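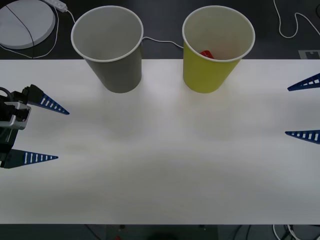

Two Cups and a Table: A Chat About Sorting Small Stuff
Filed under: Home Life, Tidying Up
2 min read

I went over to Torkville to talk clutter with the woman behind Skenlow, a tiny tidying service, and she sat me down before I'd even got my coat off. "Start with cups," she told me. "Paper ones! Everybody buys the fancy bins first and then has no idea what goes in them."

She gets her cups in sleeves of 100 and gives every kind of thing its own color. Buttons, beads, pen caps, whatever's rolling around in the drawer.

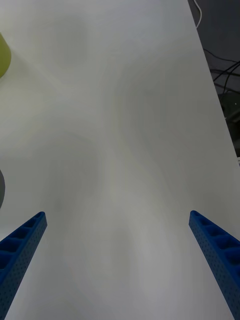

"And you need a clear table," she went on. "I mean clear — no mail, no keys, no lunch." Her first client, over in Hiltow, had 54 jars of odds and ends (she still sounds fond of them) and it took the two of them until ten at night.

I asked if the colors really matter. She thinks they do, mostly for kids.

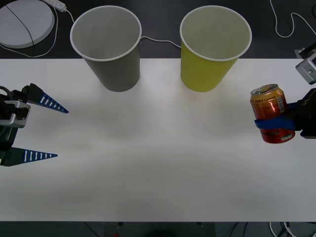
Drinks were where we disagreed. I like a soda next to me while I sort, and she'd ban them all if she could. A gray cup and a yellow one, side by side, are easy enough to keep straight, but put an orange can of ZERO Lemon over the same table and I know which one I'm reaching for. "Then drink it first," she said, "and sort after." I'm trying it in August.

Contact | © Skyrme Home Pages | Back to top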